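Stondemdale Shared Workshop / Build tickets
Ticket 245: Arm stalls on approach to memory slot
Project: Murkska
Status: Open
Priority: Normal

Reported
Arm stops above the tower during the RAM insertion routine. Controller logs a following error on the elbow joint and drops to hold. Happens in most runs, always on the descent. Pick from the fixture side completes without a fault.

Environment
Controller firmware build 108, Akbari motion library, default acceleration. Tower on its side on the slatted table, side panel off.

Log
09:10 Reproduced on the first attempt. Hold triggered before contact.
09:25 Cut descent speed to 80 mm/s. Same fault, later in the move.
09:50 Checked the elbow connector and reseated it. No change.
10:15 Ran the same path with the gripper empty. No fault in repeated runs.
10:40 Raised the following error limit to 3000 counts. Move completes, but the stick arrives tilted and won't start in the slot. Limit restored.
11:05 Re-taught the approach point with the stick parallel to the slot. Fault is less frequent. Fixture plate not moved.

Current layout, with the memory stick to the left of the case and the arm over it:
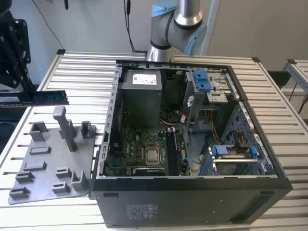
Derkdale: Your payload setting is probably still at zero. If it faults loaded and runs clean empty, fix that before touching limits or teach points. I had the same hold on the elbow until I entered the gripper mass as well as the part.

11:30 Payload field confirmed at zero. Gripper to be weighed and the value entered.

Next: rerun at default speed with payload set, then recheck the approach point.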